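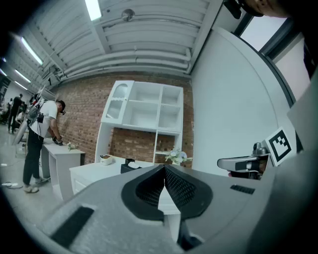 Minutes, demonstration collection catch-up, March

I'm Jailson Barros and I got stuck with the notes again, so apologies in advance if your best point shows up as half a sentence. We started at 9:30. Everyone from the Vimthorpe collection crew was there, plus two people from Standcombe on the call (the sound dropped out twice, so if you're from Standcombe and something looks wrong, write me and I'll fix it).

Last time's actions

The relabeling of the drawer episodes is finished. The new gloves came and people like them, mostly. The battery log is still not a real log, it's a sheet of paper taped inside the closet door, and I've been asked to turn it into something we can search. That one stays open with my name on it.

Where we are with the count

The target for the tidy-up task set is 200 accepted episodes. We have 75. I thought that was pretty decent, but the training side pointed out that a lot of them look alike: same desk, same starting spot, same person's way of reaching. They'd take fewer episodes with more variety in them over a big pile of twins. We went back and forth on this for a good while! In the end we kept the 200 and agreed that no operator does more than 14 in a row on one layout before swapping with somebody.

Flowers

Long talk about flowers. The soft objects are where the policy is weakest, and the sprigs are the worst of them, so we want more of those. The trouble is that operators pinch the stem at any old height and then the bloom swings around and hides the fingers from the gripper camera. I suggested we grab low on the stem and come in from the side. The Standcombe folks didn't love that, they'd rather see the messy grabs too as long as the thing ends up where it should. We settled on a mix, and the side approach gets its own tag so it can be pulled out later if they were right and I was wrong.

Also, please put the flowers down somewhere different between episodes. On the desk, on the shelving, next to the tissue box, wherever. I watched a stretch of playback where the sprig started in practically the same place every single time, and a model is going to learn that spot and nothing else.

Headset and pack

The person wearing the full rig (headset, pack, handheld gripper) gets tired faster than the rest of us, and it shows in the data. Late episodes have more little corrections in them, lots of hovering over the desk before the jaws close. We agreed on a proper sit-down break between blocks, pack off, headset off. I asked whether hovering episodes should be thrown out and the answer was no, keep them, but mark them slow.

The loose shoulder strap came up too. It has gotten into the view of the wrist camera before, so tuck it in before you press record.

Tracking

We lost tracking in 4 episodes in the last block. Ruotsalainen, who supply the tracking software, think it's the markers being blocked when two people work close together, and they want the raw logs before they'll say more. Fair enough. Until then: keep your body out of the line between the marker and whoever is recording, and if the pose jumps, stop right there and start the episode over. Don't try to save it. I've tried to save them and you just end up with a weird one that somebody has to cut out by hand.

Cables got a mention as well. Everyone agreed they should be run along the wall and everyone agreed it should be somebody else's job, so it's mine and I'll do it before the next block.

Clondent upload

The Clondent upload tool timed out again on the long files. Splitting them by episode before sending works fine, it's just slow. We'll stick with splitting for now. Please use the agreed file names, and please stop adding "final" to them!

Actions

Jailson: searchable battery log, cable runs, raw logs to Ruotsalainen.
Collection crew: the new swap rule starts with the next block, plus the slow tag and the side-approach tag.
Standcombe: send a short list of the object positions they feel are missing.
Training side: a first run on the 75 we have, flowers held out, so we can see how bad it is.

Any other business

Somebody asked if we could get a second basket for the put-away task. Yes, I'll order one, a different color this time.

We finished at 10:40. Next meeting is same time, same room, once the first training run is back.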